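Why I want the tap water back

When I moved to Vastitz, I thought that asking for a glass of water in a café was the most simple thing a person can do. In my home town the glass came with the coffee, before you had said one word. In Vastitz the waiter looked at me and asked: still or sparkling? I said from the tap, please. He brought me a small bottle, and I paid 7 crowns for it.

I have lived here long enough to stop being angry, but I have not stopped thinking about it. The water in our pipes is good. The town tests it every February and puts the results on the wall of the post office, where I read them with great interest. Still, most cafés on the main street will sell you only a bottle. At Coelho they say that the glasses are for paying guests, although I was at that moment a paying guest.

I understand the owners a little. Rent is high, a glass must be washed, and some people sit for 60 minutes with one espresso. But a small charge for the seat would be more honest than this theatre with the bottle. An old man who takes his tablets at noon should not have to buy mineral water to swallow them. A child who comes in from the playground should be able to drink – this I believe quite strongly.

What I propose is modest. Put a jug and some cups near the door and let people serve themselves. They do not need to be beautiful.

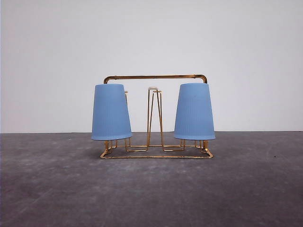

Thaddeus Kowalczyk wrote to me that I am too soft on the owners, and that in his opinion the law should oblige them to give water free, as it obliges them to have a toilet. He also thinks a jug by the door will be warm by ten in the morning and that I would be the only one drinking from it. Perhaps he is right about the jug. About the law I am less sure, as I have seen what many cafés do with the toilet.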